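Reading Middlemarch out loud, all of it

Saturday, January 2, 2021

Miroslava Hájek has read Middlemarch four times, and she'd like to be clear that the first time doesn't count. "I was nineteen and I skipped every page with Casaubon on it," she says. "So I skipped a third of Dorothea's life and then wondered why I didn't get her."

We talked by phone, and I had meant to keep it to an hour. We went well past two! Hájek teaches evening classes on the Victorian novel in Selldale, and since March she has been running a group that reads George Eliot's book aloud, one chapter at a sitting, with everyone taking a turn.

Why aloud? She laughs when I ask. "Because Eliot's sentences have hinges in them. You go along thinking she's being kind to someone, and then the hinge swings and you're in trouble. If you read silently you can glide right past. If you have to say it, you hear it."

Her favorite case is the start of chapter 29, where the narrator opens with Dorothea and then breaks off to ask, "but why always Dorothea?" One of the regulars, Apolinar Villaseñor, had drawn that chapter. "He stopped dead," Hájek says. "He said, 'Wait, is she telling me off?' And yes, she is! She's telling all of us off for not caring about the old man."
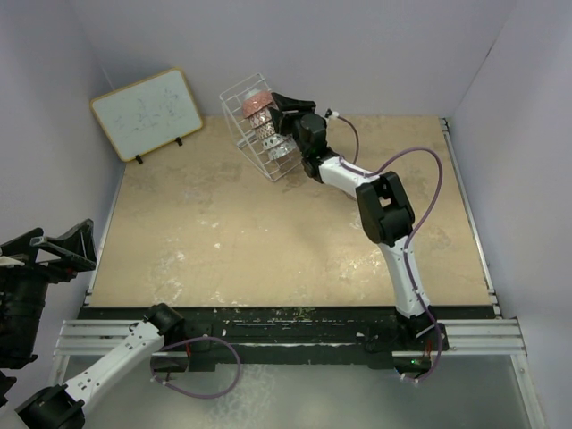

What follows in that chapter is a few pages inside Casaubon's head, with his fear of being found out and his small, cramped hopes for his book. Hájek thinks they are the best thing Eliot ever wrote. I've always leaned toward the Lydgate chapters myself, and I told her so, and this led to a long and very happy argument about Rosamond.

"People want to make Rosamond the villain," she says. "I did too. But look at what she's been taught. She has been praised for being an ornament since she was in school, and then she marries a man who picked her for exactly that, and he's shocked that she can't do sums." She does grant that Lydgate's debts are painful to read. Zdislava Bednárik, another of the readers, asked to swap out of the chapter with the furniture inventory and was talked back into it. "She read it beautifully," Hájek says. "Very flat, very quiet. You could feel the money going."

I wanted to know about the ending, and Will Ladislaw in particular, as so many readers find him a letdown. Hájek is fond of him – "somebody has to be" – but she thinks the marriage matters less than the storm scene before it, with the two of them at the library window, holding hands like children.

And the famous last paragraph, with its "unvisited tombs"? The group isn't there yet. Hájek hasn't decided who gets it. Vratislav Šimek has been hinting for weeks, she says, and he does have the voice for it. But she's tempted to have everyone read it together, which she admits could be a terrible mess.

After that they'll move on to Daniel Deronda. She has already started rereading the opening at the gaming table, pencil in hand.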